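Wandside Courier

Search the Courier Enter keyword Go

January
By Lorcan Mac Suibhne

Bring back the man from the back of the court

The Courier used to print, on page 13, everything that happened in Wandside magistrates' court. It was the best-read page in the paper and the worst written. A man of 49 had stolen a leg of lamb. A woman had driven without insurance and told the bench she thought her husband had seen to it, and her husband, who was in court, had apparently thought the same about her. Each got two sentences and a fine, and then it was on to the next one.

The page went a few years ago, along with the man who filled it. Jarlath McGrath sat at the back of that court with a flask and a shorthand pad for longer than some of the magistrates had been shaving. When he retired he was replaced by a login to an email list, and the email list, as far as I can make out, was replaced by nothing.

I was glad at the time. I'd been on page 13 myself, for a rear light, and I can report that my mother bought four copies.

I've changed my mind, and the reason is my phone.

The new court

Wandside now does its justice in a group called Mulcahy Estate Eyes and Ears. I'm a member because I once wanted to know what day the bins went. Last month, shortly before seven in the evening, a message appeared saying that a man in a dark jacket was trying car doors on Brultemeck Road. By quarter past he had an accomplice. By eight he had a van, a record and, according to somebody whose cousin works near the police station, a machete.

The man in the dark jacket was Darragh Hegarty, who lives on Brultemeck Road and couldn't remember where he had parked. He drives a silver hatchback. So does half the road. He tried two of them, found the third, and went off to collect his daughter from swimming while 61 people discussed whether to block both ends of the street.

He learned of his crime spree the next morning in the queue at Fatier's, where the woman in front moved her handbag to the other arm.

Nothing was ever withdrawn. A few of the messages were deleted, which in a group like that only makes people wonder what was in them. Someone posted a thumbs up. The group moved on to a fox.

I put all this to Maeve Mac Carthaigh, who was a solicitor here until her knees gave out, over tea in her kitchen, and she was less amused than I was. Her view is that the old court page was cruel, but it was cruel to people who had been charged with something. It gave the charge, it gave the plea, and if you were cleared it had to say that too.

"Who prints the acquittal now?" she said, and went to look for the biscuits.

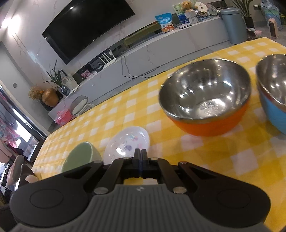

What the dull page did

There is a good deal to be said against it, and I'd better say some of it before the letters come in. It shamed people for small things. It printed their streets. A lad who had been sick in a taxi at nineteen could be greeted with it at thirty. Nobody had ever asked the lady with the insurance how she felt.

It was also random. Jarlath couldn't be in two courtrooms, so which drunk made the paper depended on which door he had gone through after lunch.

All the same, it was dull, and I have come to think dullness does a great deal of work in these matters. A reader who got through 15 cases every week, year in and year out, knew what crime in Wandside looked like. It looked like lamb. It was men hitting their brothers-in-law, people driving home who should have walked, and now and then something terrible, reported in the same flat voice as the rest. You came away sad or bored. You didn't come away and buy a floodlight.

Take away the flat voice and the public doesn't stop wanting to know who did what. It asks Tadhg Ó Conaill. Tadhg is the administrator of Eyes and Ears, a decent man and a good plasterer, and he has no more idea than I have what happened at number eight. He has told me he doesn't enjoy being asked. He has also been known to answer.

What I would do about it

The police could help by saying more. Their statements have shrunk to a point where "an incident occurred at an address" is regarded as candid – you could say as much about my breakfast. If they knew at half past seven that there was no machete, it would have been kind to mention it before bedtime.

But mostly I want somebody in the room. It needn't be every day. Two mornings a week, a trained reporter, names got right and outcomes followed up. Leave out the house numbers, and take the small stuff off the website after a year so that it can't trail a person into every job interview. The paper says there is no money for it. The paper has lately found the money for a supplement on patios.

Darragh, meanwhile, has put a yellow ribbon on his aerial so he can find the car. There has been a message in the group asking what it might be a signal for.

More in Opinion
Why I will not be rating my dentist
The bypass is finished and so am I
Letters: parking, foxes, and parking again
Patios: a dissenting view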